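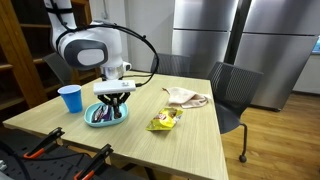
Clonwood Snack Table, data card
Version: August 2022
Maintainer: Prapai Ratanaporn

Contents
492 pictures of tables after people have eaten at them, or are still thinking about it. Crisps, small wrapped things in foil, party cups, trays, cloths in various states of despair.

Labels
snack, cup, tray, cloth, chair, other
"Other" holds 84 items and should not be opened by anyone in a hurry.

Notes
A crisp packet is one snack however crumpled it gets. Wrapped snacks in a tray are labelled singly, which Yupin Thongdee argued for in July and then had to do herself. Napkins count as cloth. We had a meeting.

Splits
test: 84 was a typo in the last version, it is 154. The rest is train.

Known gaps
Very little fruit. Draw your own conclusions about Clonwood.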